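Applies to pine and other softwood tops made of joined strips, up to desk size. For veneered tops, use the Gekex sheet instead.

A laptop that stays open on a bare softwood table wears the finish in the same spots every day. The steps below cover placing the laptop, checking the wood under it, and re-oiling the top. Allow 2 evenings, plus curing time.
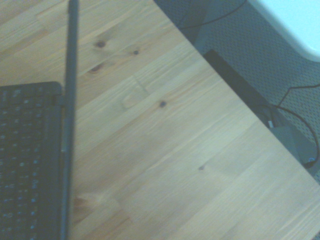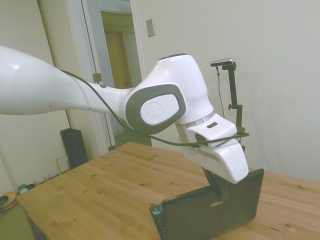

## 1. Clear and inspect

1. Shut down the laptop, close the lid and lift it off the table. Do not slide it.
2. Wipe the top along the grain with a barely damp cloth.
3. Run a fingertip over each seam between strips. A step you can feel needs sanding.
4. Press each knot with a thumbnail. A knot that moves must be fixed with thin wood glue before any oil goes on.

## 2. Sand

Use 180 grit on a cork block, then 240. Follow the grain and keep even pressure over the knots – they are harder than the surrounding wood and will stand proud if the block is tipped. Vacuum, then wipe with a dry cloth.

## 3. Oil

Dernik hard oil and Lukier clear both work on pine. Lukier yellows less.

- Apply a thin coat with a lint-free cloth.
- Wait 6 minutes, then wipe off everything that has not soaked in.
- Leave overnight and repeat once.
- Lay used cloths flat outdoors to dry. Oily cloths left in a heap can catch fire.

Let the top cure for 6 days before putting anything on it. In July, with the windows open, Lukier was hard sooner, but the full time is safer.

## 4. Put the laptop back

- Check the rubber feet for grit and wipe them.
- Keep the whole base on the wood, clear of the table edge.
- Open the lid and confirm that the base does not rock. If it does, check the seams under the feet again.
- Lift and wipe underneath every 2 weeks.

Felt pads (Buchanan, self-adhesive) are optional. Do not cover the air vents.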